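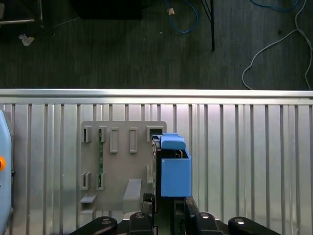
Swapping parts in a desktop tower goes faster when every loose piece has a fixed place to sit before the case is opened. The method below uses a slotted holder plate on a vertical panel next to the work area. A light gray plate against ribbed aluminum is easy to read from where you stand, and a light blue box stands out on it at once. Memory sticks and other narrow boards go in the clips on the left, held at top and bottom. Boxes and drives go in the wider slots.

What you need

- Slotted holder plate
- Phillips screwdriver
- Replacement drive and its carrier
- Antistatic wrist strap
- Masking tape and a pen

Step 1. Shut down and unplug. Switch off the power supply and hold the power button for a few seconds. Take off the side cover and lay the tower on its side.

Step 2. Label the cables. Put a strip of tape on each data and power lead you intend to pull, and write the matching port on it. Move thick cable bundles away from the drive bay.

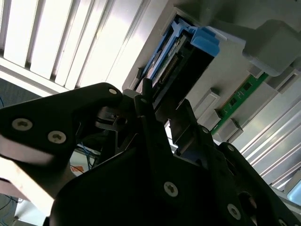

Step 3. Release the drive. Disconnect both leads by the plug, never by the wire. Press the latch on the carrier and draw the drive straight out. If it binds, push it back in and start again. Keep fingers off the connector pins.

Step 4. Park the old drive. Set it in an open slot on the holder plate, connector end up. Parts that are going back into the case stay in the upper row.
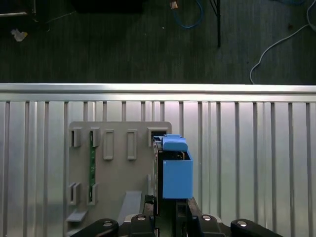 A part should seat under light hand pressure. If a slot is too tight, file the inner edge a little at a time. The Skerholm plate I use has been through about 200 insertions and the clips still grip.

Step 5. Fit the replacement. Slide the carrier in until the latch closes, then reconnect the data lead and the power lead in that order.
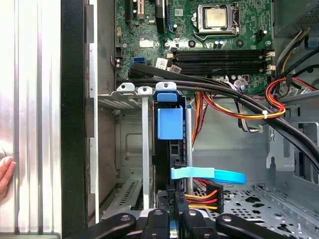

Check that no cable crosses a fan and that unused leads are tied back. Replace the cover, restore power, and confirm that the drive is listed in the setup menu. If it is missing, shut down and reseat both leads before suspecting the drive.

Olga Mateos
Last revised September 10, 2022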